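Home Notebook Benches Stock Log in

May - night guard trials, Bench 2

Poured the second set of arch models in Fendlow stone this morning. Mixed 100 g of powder by weight, vacuum on. Two small bubbles on the lower left molar, filled with wax before duplicating.
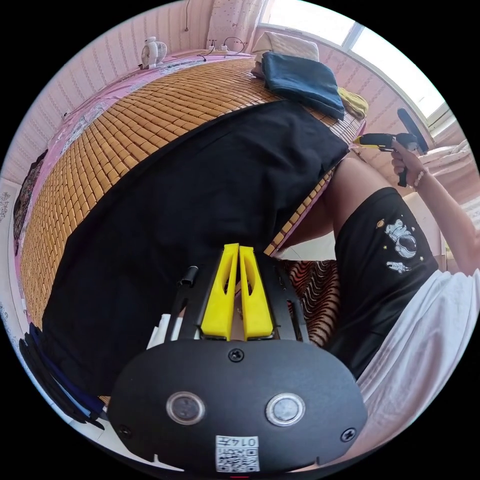
Left the models to dry overnight on the rack. The first set went to the former too early and the sheet lifted at the heel.

Pressed Vimo sheet over case 2914. Edges came out even, but the front is thin. Wenceslao Galindo measured it and wants the model set lower in the pellets next time.
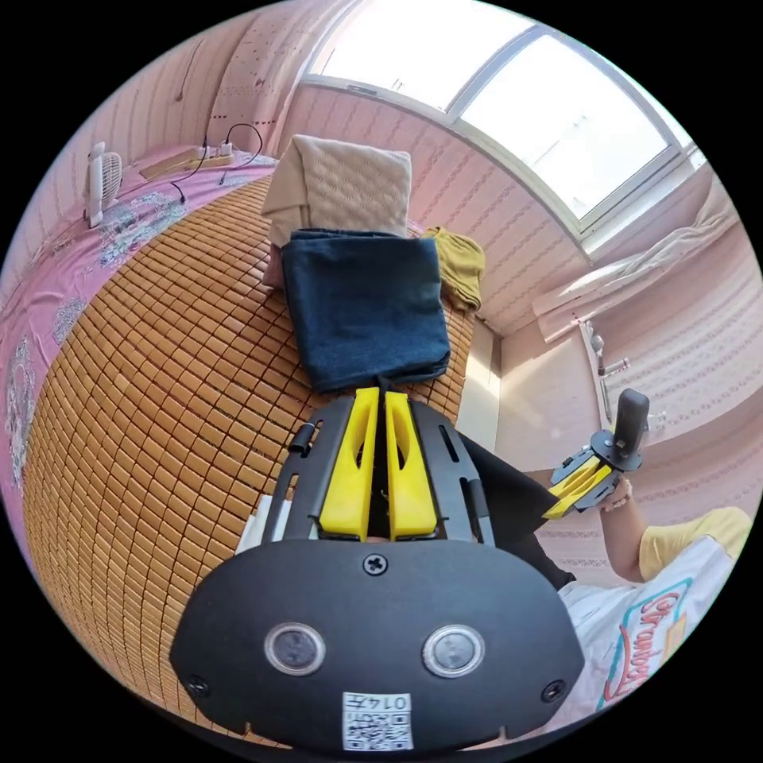
Folded denim beside a mustard-yellow cloth.

Trimmed with the Ansah bur at low speed. It drags less than the old one - still leaves a burr on the inside edge.

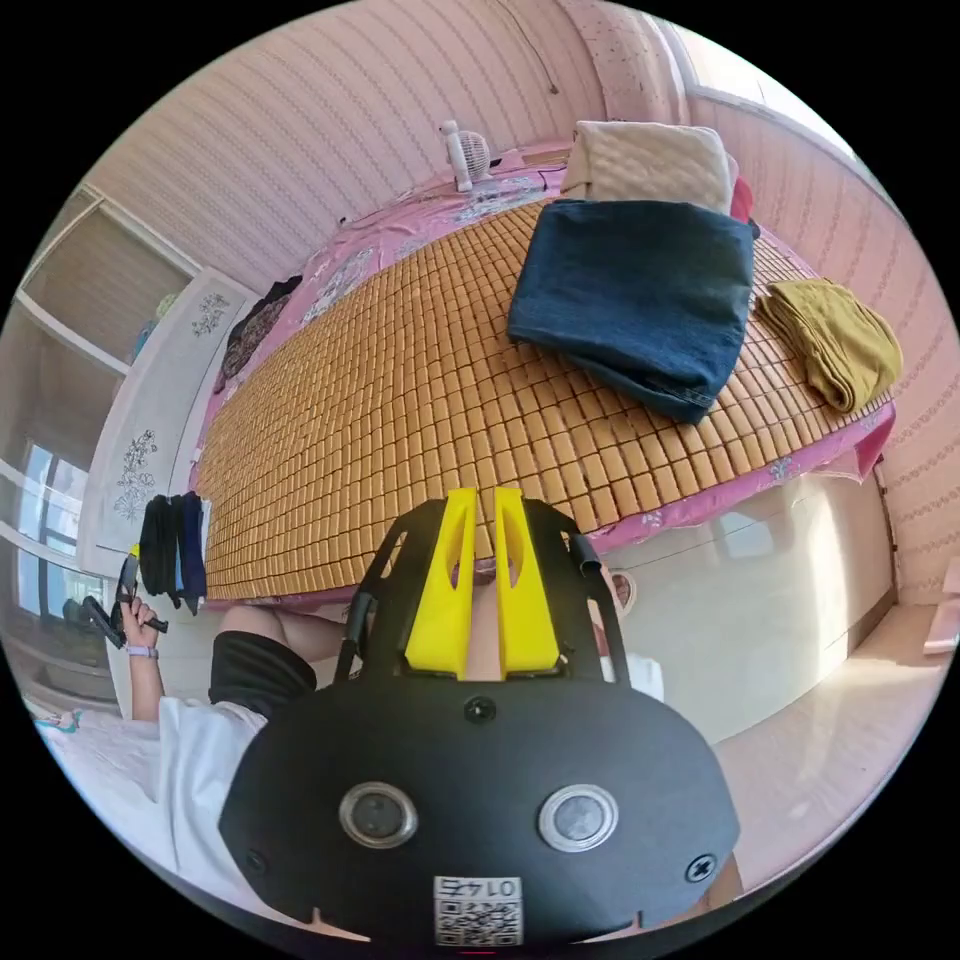

Soak test

Guard from case 2914 in plain water, 24 hours, lid on. Check fit on the model before and after. Write the times on the card.

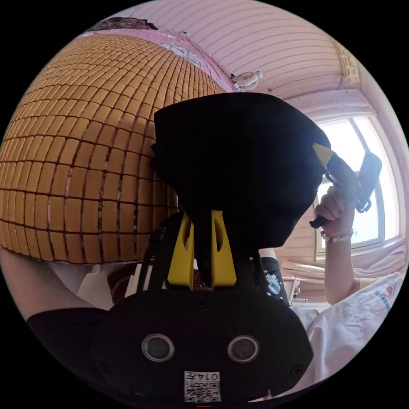
Flunov cleaner goes in the next bath, same guard, same time. Need to order more separator. Bite check still open.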